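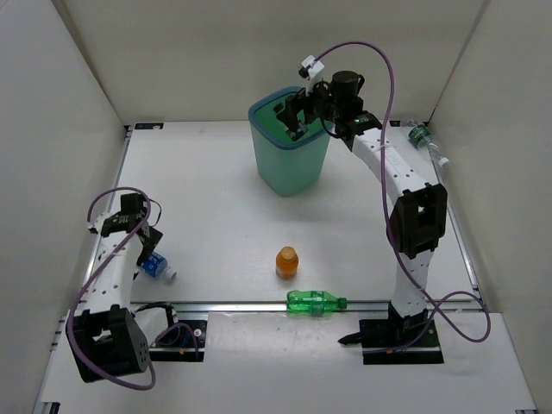

# Flat or bevelled fingers for bottles lying on their side?

Asked by Stijn Hermans, 7 September 2021. Tags: grippers, two-arm cells, wrist cameras

I have a bench cell with two small arms, one at each front corner, and a square plastic bin at the back. The task is to pick drinks bottles off the table and drop them in the bin. Some stand, most lie flat. The table is white, and the walls on three sides are pale gray.

I am comparing two sets of fingers, the bevelled ones and a flat pair from Van Beek with a thin rubber face. Both have the same stroke. Over 22 picks per set, with the same four bottles:

- Flat, upright bottle: no drops.
- Flat, bottle on its side: 6 drops, nearly all of them while lifting.
- Bevelled, upright bottle: no drops, but the bottle sometimes turns in the grip.
- Bevelled, bottle on its side: 1 drop.

Controller is a Drandar, position mode, fingers closed to a fixed width per bottle. I have not tried current limiting yet. Is the difference down to the shape, or am I closing the flat pair wrongly? And is the wrist camera worth keeping if a fixed camera already sees the whole table?

## Answers

### Karlijn Segers (accepted)

Mostly the shape, partly the closing. A flat face touches a round bottle along one line on each side. If the line is above the widest part of the bottle, closing pushes the bottle down into the table. If it is below, closing lifts it slightly. With position mode you don't notice either, the motor just goes to the width you gave it.

What I would do, in this order:

1. Switch to current limiting for the last part of the stroke. Close fast to just wider than the bottle, then slowly until the limit trips.
2. Check the height of the fingertips over the table. For a bottle on its side the tips should go below the centre line. Measure it at both ends of the reach, as the arm sags further out.
3. For upright bottles, grip on the label or just above it. The shoulder is curved, and the fingers ride up it when they close.

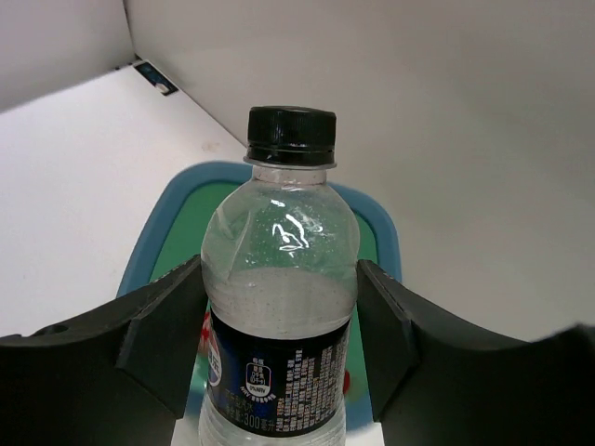 4. Repeat the flat-finger test with at least as many picks as before. 22 is few. I would not read anything into a difference of one or two drops.

On the cameras: keep both. The fixed view tells you which bottle to go for. It is poor at telling you whether the fingers are either side of it, particularly with clear plastic on a white table. From the wrist you can see both finger faces and the bottle between them. The drawback is glare on the shoulder of the bottle, which our edge detector at Plekanau kept taking for the bottle's outline. We masked out the brightest pixels and that was enough.

Expect the fixed camera to lose the far corner bottle whenever an arm passes in front of it. Park the idle arm before you take the detection frame.

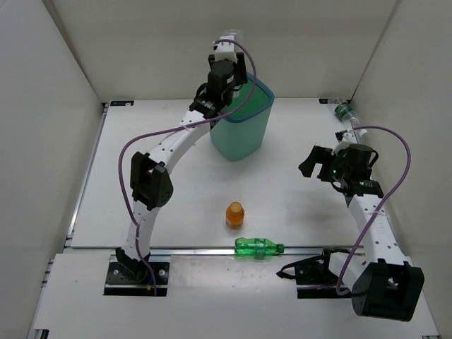
**Does the current limit have to be set separately for full and empty bottles?**

Use the lower limit for both and raise it only if the full one slips. An empty bottle dents under a limit that a full one with its cap on will take without trouble. I run one value for everything up to half a litre.

### Archie Haldane

Agree with the above about current limiting, less sure about the fingers. I ran bevelled against flat in August for a week on the Stidirport rig, some 100 picks, and the drops came out level once the approach angle was sorted. Before that we came straight down on everything. For a bottle on its side, turn the wrist so that the fingers close across the bottle and not along it. That sounds obvious, but our planner picked whichever wrist angle needed the least travel.

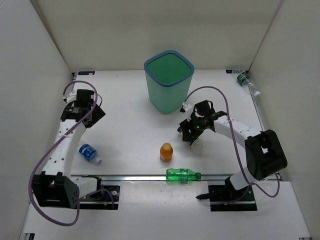 The angle also has to leave room at the walls. With a bottle resting against one there is no gap for the outer finger, so either drag it out first with one fingertip or leave it until last. We dragged, 9 mm at a time, and checked between moves. It is slow.

For the turning in the grip, put a strip of thin rubber on the bevelled pair and see if it goes away. You are comparing rubber with no rubber at the moment as well as flat with bevelled.

### Veerle Dewulf

Suction works better for bottles. We went over to it and don't have this problem.

> Comment, Karlijn Segers: Which cup, and on what part of the bottle? On ribbed plastic ours leaked.

> Comment, Stijn Hermans: No air supply on this bench. I have put rubber on the bevelled pair and will post the new counts when the flat set has been run again with the current limit.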